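### 3.2 The steaming task and how the students came to it

When we first sat down with the Golwood club to choose a cooking task, we had rather hoped they would pick something forgiving, such as moving bread rolls from a tray to a basket. They chose steamed buns. Several of them had grown up with buns on the weekend, and they argued (quite persuasively, and for most of an afternoon) that a task you care about is one you will stay behind to fix. We gave in, and we are glad we did.

The task has three stages. One arm takes the glass lid off the pot and sets it on the table, the other reaches in for the bun, and the bun is then brought up and placed on a plate. Students drove both arms by hand to record demonstrations, working in pairs and swapping seats whenever someone's shoulders got tired. Over the term they recorded 1,000 demonstrations, of which 712 were kept after the students had gone through the recordings themselves. We had offered to do that sorting for them, but they wanted the job, and their notes on why a recording was thrown out turned out to be some of the most thoughtful writing we collected all year.

The trouble was nearly always in the second stage. A bun is soft and round, and the rim of the pot leaves the fingers less room than you would think from standing beside it. In the early weeks the pairs tended to close the gripper far too hard, and we went through a good many practice balls of dough. One pair then suggested approaching from straight overhead and closing in two small steps, with a short pause in between, and the rest of the club took up the habit within a few sessions. Figure 4 gives the wrist camera's view of the pale ball held between the two metal fingers, with the pot's rim curving behind it and the glass lid on the table to the right.
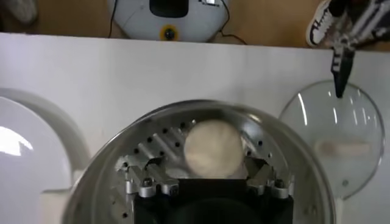 **Figure 4.** Wrist camera view during the second stage of the steaming task.

### 3.3 Student journals

Each student kept a short journal, written in the last few minutes of every session, and we read all of them with a great deal of pleasure. We coded 57 entries that mentioned the grasping stage in particular. Early entries mostly blamed the gripper; later ones talked more about the driver's own timing, and about what a partner had noticed from the other chair.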